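Looking After Stone-Effect and Marble-Patterned Worktops: Guidance for Residents

Karim Obeidat, Property Standards, Sesell Housing
18 Feb 2023

This page sets out how worktops with a marble or stone pattern should be cleaned, protected and repaired in homes and shared kitchens managed by Sesell Housing. It replaces the worktop section of the Home Care Booklet.

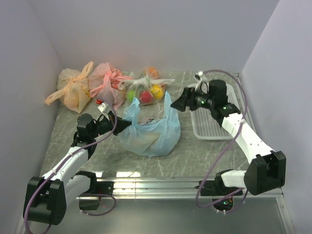

Find out which type of worktop you have

Three types of patterned worktop have been fitted in our buildings. They can look very much alike from above, and the care they need is different. Please identify yours before using any product other than washing-up liquid.

Laminate. A printed surface bonded to a board. Look at the underside of the front edge, where the board can normally be seen or felt. Laminate feels close to room temperature under the hand and gives a dull sound when tapped with a knuckle. Most kitchens at Fustard Court have laminate.

Solid composite. A man-made material with the same colour all the way through. There is no board underneath and any joints are faint. It can be sanded by a trained fitter, and small marks can often be taken out completely.

Natural stone. Cold to the touch, heavy, and with a pattern that does not repeat along its length. Only the ground floor communal kitchen at Mater House and a small number of older flats at Vasseur Gardens have natural stone.

If you are still unsure, look at the inside of the cupboard door under the sink. In homes refitted by Sesell, a label there gives the worktop type and the year of fitting. Where the label is missing, treat the surface as natural stone until the Property Standards team has confirmed what it is. The method for stone is the gentlest of the three and will not harm the others.

What you will need

Two soft cloths, one for washing and one for drying
A washing-up bowl
Ordinary washing-up liquid
Warm water, no hotter than 40 degrees
Bicarbonate of soda, for stains on laminate and composite only
A plastic scraper or an old bank card
A soft toothbrush for corners and joints

Do not use scouring pads, wire wool, powdered cleaners or any cream cleaner marked as abrasive. Bleach must not be used on natural stone. Vinegar, lemon juice and limescale remover will mark natural stone within a very short time, and the mark cannot be washed off.

Daily cleaning

1. Clear the worktop. Move small appliances forward one at a time and unplug them before cleaning near the socket.

2. Brush or wipe away crumbs and grit with a dry cloth. Grit dragged under a wet cloth is the most common cause of fine scratches.

3. Fill the bowl with warm water and add a small squirt of washing-up liquid. More liquid does not clean better and leaves a film.

4. Wring the cloth out well and wipe from the back wall towards the front edge. Work along the worktop in sections.

5. Rinse the cloth in clean water and wipe again.

6. Dry the surface with the second cloth. Pay particular attention to the joint behind the sink and to any metal strip or trim along the front, where water collects and is easily missed.

Dark and mid-toned patterns show smears more readily than pale ones. If smears remain after drying, the cause is nearly always too much washing-up liquid. Repeat step 5 with plain water and dry again.

Corners, edges and joints

Once a month, clean the places that a flat cloth does not reach. Dip the toothbrush in soapy water, shake off the excess and work gently along the line where the worktop meets the wall. Where two walls meet, hold the brush upright and use the tip. Dry straight away with the corner of a cloth.

Check the sealant while you are there. It should be firm, unbroken and attached to both the wall and the worktop. Residents should not cut out or replace sealant themselves. Please report any of the following:

a gap wide enough to take a fingernail
sealant that lifts when pressed
black spotting that returns within two weeks of cleaning
swelling or softness in the worktop next to the joint

Swelling next to a joint on a laminate worktop should be reported on the day it is noticed. Water has reached the board, and the damaged area will spread.

Removing stains

Try the daily method first. Many marks that look permanent are dried food or tea and will lift with warm soapy water and a little patience.

Laminate and composite

1. Mix bicarbonate of soda with a little water until it forms a soft paste.

2. Spread the paste over the mark with a finger or the back of a spoon.

3. Leave it for 15 minutes.

4. Wipe it away with a damp cloth. Do not rub in circles while the paste is still thick.

5. Rinse twice with clean water and dry.

The process may be repeated once on the same day. If the mark is still visible after that, leave it and contact us. Continued rubbing dulls the finish, and a dull patch is more noticeable than most stains.

Natural stone

Blot fresh spills with a dry cloth, pressing down and lifting. Wiping spreads the spill across a larger area. Oil, wine, coffee and turmeric should be dealt with immediately. If a mark remains once the surface has dried, cover it with nothing, apply nothing to it, and report it. Our contractor uses a poultice suited to the stain and will need to know what was spilt.

Hardened food, wax and sticky labels

Hold the plastic scraper almost flat against the surface and push it under the edge of the residue. Wax may be hardened first with a bag of ice. Sticky residue from labels will soften under a warm damp cloth left in place for several minutes. Metal knives and razor blades must not be used.

Protecting the surface

Heat. Put hot pans, oven trays and hair straighteners on a trivet or heatproof mat. A folded tea towel does not give enough protection. Laminate may blister, composite may discolour and natural stone may crack. Slow cookers and air fryers should stand on a heatproof board while in use.

Cutting. Use a chopping board on all three types. Stone will blunt a knife and the metal can leave grey lines behind.

Weight. Do not stand, kneel or sit on the worktop. When changing a light bulb or reaching a high cupboard, use a stepladder. Heavy items should be lifted into place and not slid.

Fixings. Nothing may be screwed into or glued to a worktop without written consent. Clamp-on items such as mincers and desk lamps are allowed if a piece of felt or thin cork is placed between the clamp and the surface. Tighten by hand only, and remove the clamp when it is not needed.

Water. Wipe up standing water around taps and kettles. Drying racks should have a tray beneath them. Check under the tray each week.

Sealing natural stone

Natural stone is sealed by Sesell once a year, normally in July. Residents will receive a letter beforehand with the date of the visit. On that day the worktop must be cleared completely before the contractor arrives, and it must be kept dry until the following morning. Please do not apply your own sealant, polish, oil or wax. Products of different kinds can react with one another and leave a cloudy layer which has to be ground off.

To check whether the seal is still sound between visits, place a teaspoon of clean water on an unused part of the worktop. If it stays in a raised bead, the seal is working. If the stone beneath turns darker, the seal has worn and you should let us know. Dry the area after the check. The test is of no use on laminate or composite, which are not sealed.

Chips and scratches

Fine surface scratches are treated as fair wear and will not be charged for at the end of a tenancy. Chips, burns and deep cuts should be reported when they happen. A small chip in laminate can be filled with a coloured paste in a single visit if it has been kept dry. Cover it with clear tape until the fitter comes, and lift the tape only if water gets beneath it.

Please keep any piece that has broken away from stone or composite. It can often be bonded back, and the repair will match far better than filler.

Shared kitchens

In shared kitchens the worktop should be left clear, wiped and dry after each use. Cleaning materials are kept in the marked cupboard and should be returned to it. Cloths used on floors must not be used on worktops. Blue cloths are for worktops and tables, and red cloths are for floors.

The cleaning contractor attends to corners and joints in shared kitchens as part of the monthly clean. Residents need only carry out the daily method given earlier on this page.

Reporting a problem

Write to Property Standards or telephone the main office and ask for extension 339. Please have the following ready:

your name and address, or the name of the building for a shared kitchen
the type of worktop, if known
where the damage is, measured from the nearest wall
what caused it, if known
any product already used on it

Where water is involved, turn off the tap or appliance concerned and say so at the start of the call, so that the report can be passed to the urgent repairs desk. Large print copies of this guidance can be requested from the same extension.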